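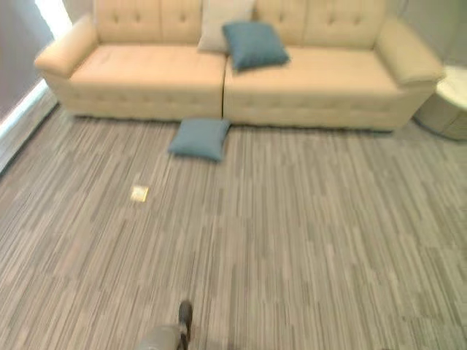 Watis Sets Equipment Budget for Shared-Space Tidying Robots

Watis has approved a plan to buy robotic equipment for the upkeep of lounges and waiting areas in its residential buildings. The plan covers 2 mobile units with arms, replacement gripper fingers, and a service agreement with the supplier, Trekico. Purchasing is expected to begin in May.

Routine tidying of shared seating areas came to 2,867 staff hours in the last budget year, according to the organization's facilities office. Most of that time went to small, repeated tasks: returning cushions to sofas, picking up items left on the floor, and straightening furniture before the morning opening. The office has asked that the new equipment be judged on the first two of these tasks only. Moving furniture will remain with staff.

The specification was prepared with Kodikara, an advisory firm that reviews equipment purchases for property managers. It asks bidders to show that a gripper can work with soft goods of different sizes, on both upholstered seats and carpet tile. Cushions are named as the main item for acceptance testing. A camera at the wrist is required on each arm, and recordings from it must be made available to the buyer on request.

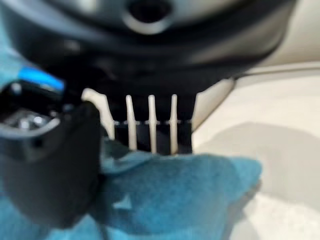
Teal-blue fabric beneath the gripper, beside a cream-beige surface.

Parts and maintenance received close attention in the planning. The budget sets aside funds for 200 replacement finger pads and asks the supplier to hold further stock. Kodikara advised that wear parts be priced separately from the main units – a step that allows the facilities office to compare running costs between buildings.

Staff training is also included. The plan provides 440 hours of paid instruction, divided among day and evening crews. Each crew will learn to start and stop the units, clear a blocked gripper, and report faults. 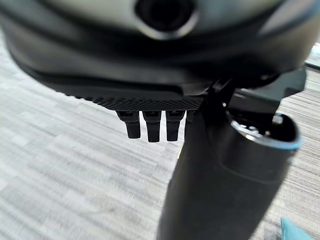

Floor pickup is treated as a separate line in the specification. Bidders must state the lowest height at which the gripper can close and the clearance it needs next to a sofa base. Streaked and patterned carpet must be included in any demonstration.

The first units will be assigned to the Trutwood building, where the lounges are closed overnight. Other locations will be considered after the facilities office has reviewed a full season of operating costs. Written questions from suppliers will be accepted until noon on Friday.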